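Student Project Report: How Seat Covers Wear in a Shared Study Room

Our group wanted to know which chair covers hold up best when many people use them. The school library replaced its covers twice in two years, and the budget for new ones is small. We looked at three kinds of fabric: flat woven cotton, felt, and textured knit.

We put covers on 13 chairs in the Fikano reading room and left them there for 14 days. Students signed a sheet each time they sat down. At the end we had 458 sign-ins. We know some people forgot to sign, so the real number is higher.

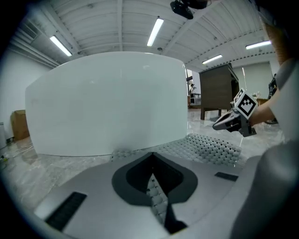 Page last changed: 2021-04-30

Each cover was checked for three things: pilling, stretching at the corners, and stains. Huiling Meng and Yufang Peng did the checks separately and then compared notes. Where they did not agree, Pendo Muli looked at the cover and made the final call. We scored pilling from 0 to 5, using a chart we drew ourselves.

The felt covers did worst. All of them had pills along the front edge, where legs rub against the seat. The cotton covers stayed smooth but slid around, and two came off completely. The knit covers stretched a little at the back corners and kept their shape everywhere else.
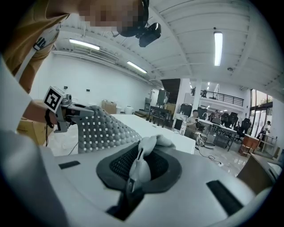 Rongrong Deng

A gray knit with raised bumps on it is harder to score than a flat fabric. Pills can hide between the bumps, so we used a desk lamp held low to one side. We also brushed crumbs out first, which added time to every check.

Stains were hard to compare. Most came from drinks, and one chair by the window got far more of them than the rest. We left that chair out of the stain scores but kept it in the other two.

If we did this again we would wash the covers halfway through. Shiyu Bai has the raw score sheets for anyone in next year's class who wants them.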